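Bimanual bag packing: how messy should the start be?

Forum > Data collection > Manipulation

mkneath_r
Posts: 129

We are collecting teleoperated episodes for a packing policy. Two arms, sweets and snacks on the table, one paper carrier bag, and the job is to get the packets into the bag. The project is called Pralex internally, so if I slip and write that, it means this.

Idris Jarman set the protocol and I run the sessions. We disagree about one thing and I said I would ask here. He wants the packets laid out in marked places before every episode. I have been scattering them by hand and leaving them where they land. The wrist and overhead views below are from my way of doing it.

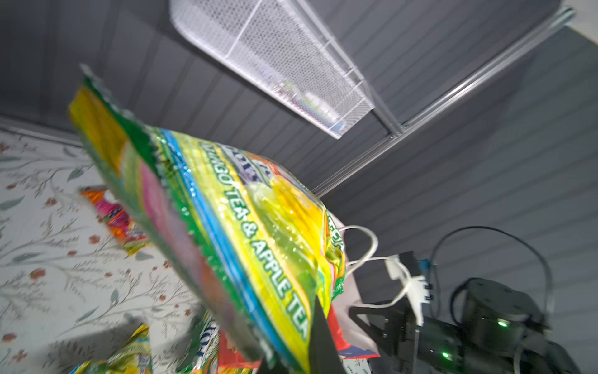
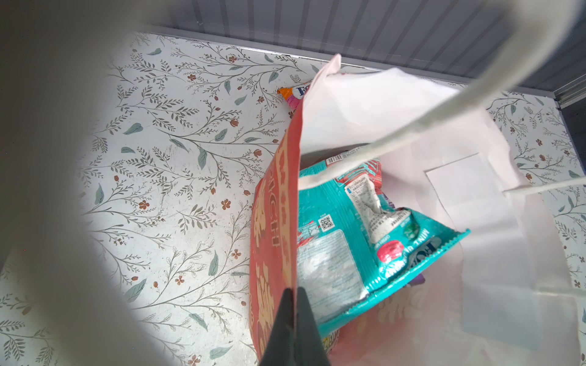
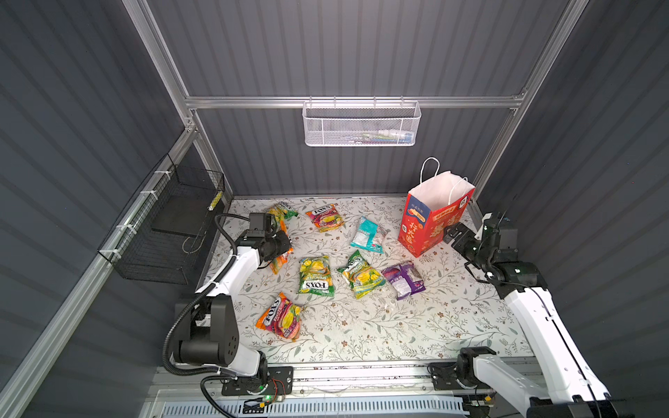
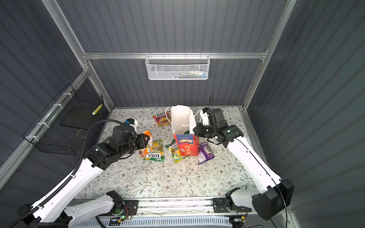

My argument is that the policy will never meet a tidy table, so it should not be taught on one. His argument is that if everything varies at once we can't tell why it fails. We have 7 operators on the rota and they each scatter differently, which he says is a third problem on top of the first two.

Other details, in case they matter. Both arms are recorded at the same rate. Wrist cameras on each, fixed cameras outside. An episode ends when the operator presses the pedal. Failed grasps are kept if the operator recovers, and thrown away if they have to reach in by hand.

Rhiannon Kneath

hjalti_i

Scatter. We did marked places for a whole spring and the policy learned the places. Move a packet a hand's width and it closed on bare table. It looked very good in the weekly demo, where the packets were on the marks.

salwike

I'd go with Idris, at least to begin with. Collect a small fixed set, train on it, and check that your pipeline works at all. If you can't get a policy to pack from fixed positions, there is no point in finding out that it can't pack from random ones either. You will save yourself weeks.

After that, open it up.

hjalti_i

@salwike fine as a test of the pipeline, but people never throw that first set away. It goes into the mix and then a good part of your data is the same layout over and over.

salwike

Then tag it and leave it out. That's one field in the metadata.

mvoyle

What worries me more than the layout is the packet itself. Crisp and sweet packets are shiny and they crumple. The same packet looks quite different under the lamp from one episode to the next, and after a day of being squeezed it isn't the same shape either. Do you replace them? We had a set that got so soft by the end of the month that the policy expected soft ones and dropped new stock.

Also, what is the bag doing? Paper carriers tip over when you push on the lip. Is the second arm meant to hold it, or is that up to the operator?

Mali

mkneath_r
Posts: 129

@mvoyle We swap packets when the seal goes. No schedule for it, and there probably should be one.

On the bag, it is up to the operator. The instruction sheet says "use the right arm to steady the bag if needed" and people read that in 2 ways. One lot hold the handle the whole time. The others leave the bag alone until it starts to lean, then grab it. I had not thought of it as a problem until I sat down to answer you.

hjalti_i

That is a problem. You are asking the model to average a person who holds on and a person who doesn't. Pick one.

mvoyle

Or keep both and label them. I wouldn't delete the ones who catch a leaning bag. Those are the recoveries and you will want them. But don't leave it unlabelled.

ijarman

Idris here. Rhiannon sent me the link.

I should say what I was asking for, as it has come across stricter than I meant. I don't want the packets on crosses. I want the starting layout drawn from a list, so that we know what was on the table. The list can be long and it can be ugly, with packets overlapping and upside down. What I object to is a person deciding on the spot, because people don't scatter at random. They leave a gap near the bag and they put the difficult packet close to the arm they are better with. Go through the overhead view at the start of each episode and you can see whose shift it was.

Agreed about the bag. I'll rewrite the line on the sheet.

salwike

A generated list is what we use at Waro. A script draws the layout and projects it on to the table, the operator puts things more or less there, and the overhead camera saves what they really did. The resets are slower. Ours nearly doubled in length, and the operators complained, with reason.

mkneath_r
Posts: 129

The reset time is what bothers me. We already spend longer on resets than on episodes some afternoons. If I have to match a drawing each time we'll get far fewer episodes by the end of September, and I'm the one who gets asked for the count.

@ijarman I take the point about the gap near the bag. I went back and checked my own and I do it too.

pugh_bench

Cheap option: tip them out of a tub. Put all the packets in a tub, shake it, turn it over above the table, pull in anything that lands out of reach. It takes a few seconds and no one is choosing. You don't get Idris's list but you have the overhead view, so you can work the layout out afterwards if you need it.

Move the bag as well. If it always stands in the same corner you will get a policy that drops packets in that corner with or without a bag.

hjalti_i

Seconding the tub. The only trouble is that they land in a heap in the middle, so spread the drop a bit.

ijarman

I could live with the tub if the bag position comes from a list. The bag matters more, as both arms work to it, and there is only one of it to place, so the reset cost is small.

I'd still like a held-out set of fixed layouts for evaluation. Same layouts each time, never trained on.

mkneath_r
Posts: 129

Agreed to both. Tub for the packets, list for the bag, fixed layouts for evaluation only. I'll add a field for "holds bag" and "catches bag" and go back through the older episodes when there's a quiet afternoon.

Mali, how did you decide when a packet was too worn? I'd like a rule an operator can apply without asking me.

mvoyle

We stood it on its bottom edge against a block. If it folded over, it went in the bin. Not very scientific but everyone got the same answer. I'll post our sheet when I'm back at my desk.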